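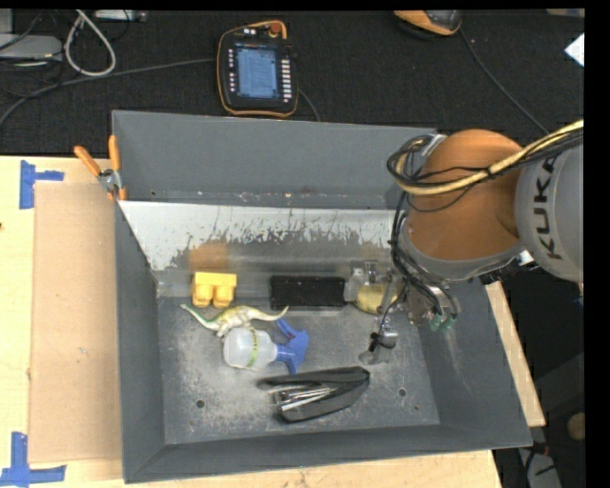 Gray metal bin with sloped sides, on a wooden tabletop. Contents not included.

Terard Sloped Bin, gray
Item 682
Sold by Flovby

Terard calls this a "sorting and storage system." It's a bin. We sell it because people kept asking for a metal one, and we've tried to keep the copy on this page to things we can stand behind.

What it does well: odds and ends. A stapler, a spray bottle, a toy dinosaur and a yellow block all fit on the floor of it with room to spare, and the wide sloped lip means you aren't scraping your knuckles to get at them.

What we'd question: the maker says the finish "stays like new for 1000 uses." We don't know how anyone would test that. Metal scuffs, and light gray shows every mark. If you want something pretty for the front hall, buy a basket.

The three small round holes in the floor are described in the leaflet as "ventilation." Maybe. Paper clips will find them either way - put a sheet of cardboard down if you keep small parts.

The sides slope, so bins don't sit flush against each other on a shelf. The leaflet doesn't mention this. The older Jendent bin has straight walls and is the better pick for tight shelving.

It can slide on a smooth table. A clamp on the rim at one corner holds it, two are better. Clamps sold separately.

Returns: 30 days, unused. Dust counts as used, according to Terard, and we think that's silly, so send it to us and not to them.

Questions about fit or bulk orders go to Paula Sârbu at the Flovby desk. The Tănase lid listed in the October catalog does not fit this model.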